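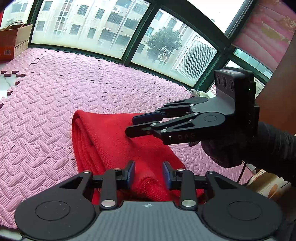
So the Zurkance trip finally happened! Rukhsana picked me up at 6 in the morning (her idea, not mine) and we had coffee and egg rolls in the car on the way to Hollstead. Noman met us at the trailhead with far too much food and a tent he'd never put up before.

The first couple of miles follow the creek and they're easy going, which was good as my pack weighed 38 pounds. I'd packed for March in the mountains and then kept adding socks. After the footbridge the track turns uphill and stays that way – no switchbacks, just roots and mud and a lot of grabbing at branches. We had lunch at the Awan junction, out of the wind, and Noman fried up some cheese that was so good we went quiet for a while.

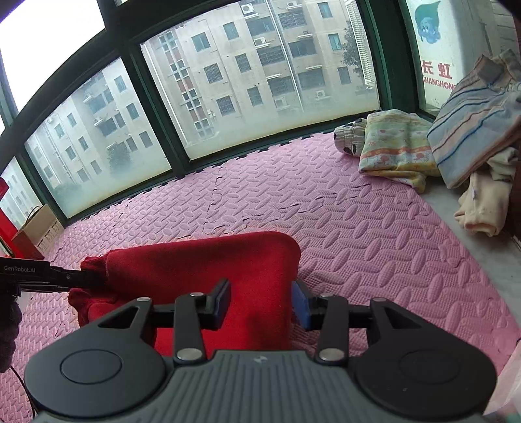
*Red garment, folded, on the pink mat.*

We got to Domel Hut with enough light left to fetch water and find the firewood. Two other people were already in there playing cards, and they dealt us in before our boots were off. I lost every hand.

Next day we left the big packs behind and went for the top, 3162 feet according to the sign. The last 100 feet is a scramble over loose rock and I did part of it on my backside, but what a view! We could see all the way back down to the Hollstead road. Then the cloud came over and we ran for it.

Back at the car my knees were shot and Rukhsana was already talking about doing the whole ridge next time, with two nights out and a lighter cheese supply. I said yes before I'd thought about it.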